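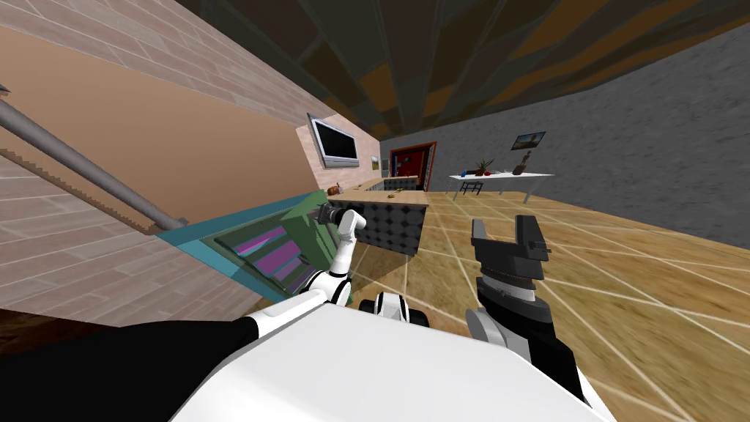

시뮬레이션 화면: 왼팔 그리퍼가 초록색 문의 손잡이를 잡은 상태

Trolley 제어 소프트웨어 회의록
2021년 12월 16일 | 작성: Verna Van Dusen
공유 2 · 댓글 2

1. 문 열기 계획기
Sorensen 모듈의 경로 계산을 검토하였습니다. 문의 회전축 추정이 틀리면 손목 관절이 한계에 가까워집니다. 다음 버전에서는 축을 매 주기마다 다시 추정하기로 하였습니다.
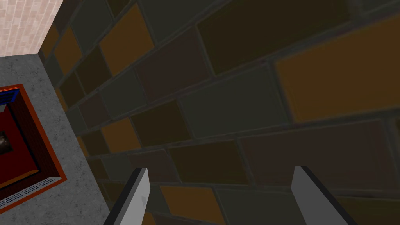

손목 카메라의 자세 추정은 타일 벽에서 특징점이 잘못 연결되는 문제가 있습니다. 반복 무늬에 대한 필터를 Brorkville 팀이 작성합니다.

2. 시험 결과
1,000회 실행 중 242회가 실패로 기록되었습니다. 그중 44회는 시간 초과이며, 나머지는 원인 분류가 아직 끝나지 않았습니다.

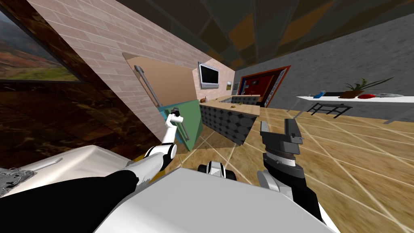
최종 수정: 작성자, 2번 안건 수치 정정

양팔 충돌 검사는 오른팔이 쉬고 있을 때에도 계속 실행하기로 합의하였습니다. 계산 시간이 늘어나는 점은 Granwood 로그로 확인합니다.
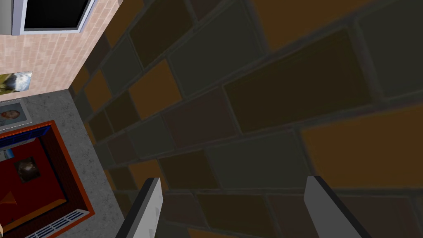

필터의 기준값은 설정 파일로 옮기고, 9월 버전의 값은 비교용으로 보관합니다. 담당자는 다음 회의 전까지 변경 내용을 저장소에 올려 주십시오.

댓글
mj_plan: 시간 초과 기준도 회의록에 적어 주시면 좋겠습니다.
하늘소: 축 추정 코드는 제가 먼저 검토하겠습니다.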